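House Rules for Sharing a Workbench with a Robot Arm
Tips from the home workshop, by Corina Sandu

If you have a small robot arm at home, or you're thinking about one, you've probably found that the manual tells you how to bolt it down and then leaves you to get on with your life. Ours came into the house in August, and between my own mistakes and the kind letters from readers (thank you, Darren Kettle, for all four pages!) I've put together the rules we now keep taped inside the cupboard door. None of them are fancy, and most are what my mother would have told you about a sewing machine.

Before you switch on
Clear the table down to the pieces you mean to use. Mugs, scissors, phones, the mail, all of it goes somewhere else. Wipe the top and let it dry, and while you're down at that level, have a look at the clamps and give each one a good firm wiggle.

Follow the cable with your finger from the gripper back up the arm. You want enough slack for the longest reach and no loop that could catch on a bowl (or a sleeve, ask me how I know). Then find the stop button and put it where your other hand will be.

Practice on things that can fall
Start with light cups and bowls that you wouldn't cry over. We like a different color for each one, so that when I call out "yellow one next" everybody at the table knows which I mean. Leave a hand's width between pieces if you have the room, and run the first few lifts at the slowest speed there is. I know it's dull. Make tea beforehand.

Keep the lift low, too. A cup only has to clear the rim of whatever it's going over, and a short drop makes a lot less fuss than a tall one. 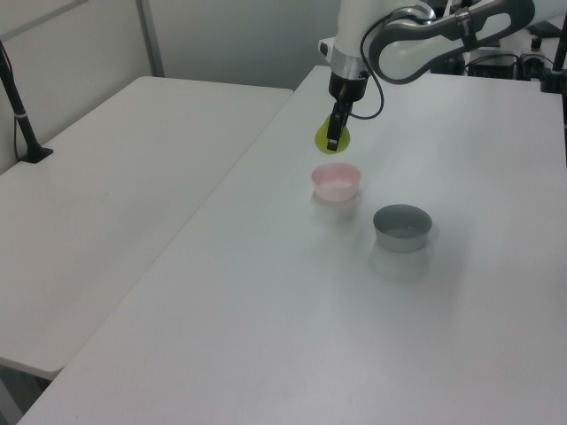 Hands off while it's holding something
This is the rule we're strictest about, and I'd ask you to be strict too. If a piece is in the gripper, your hands stay off the table, even if a bowl wants nudging over just a little. Press stop, wait until the arm is still, count to 5, and then reach in. Larysa Ivanyshyn wrote to say she has her grandchildren count out loud, and we've taken that up with great enthusiasm.

Long hair goes back, and dangly bracelets and scarves come off. Anybody under twelve watches from a chair.

When you're finished
Bring the arm to its resting position with nothing in the fingers, switch off, and unplug at the wall. Wipe the finger pads with a barely damp cloth. Jot down anything odd in a notebook, a squeak or a slip or a cup that wouldn't sit straight, and if the same thing turns up 3 times, stop using the arm until you've looked into it.

Next month: oiling a squeaky vise.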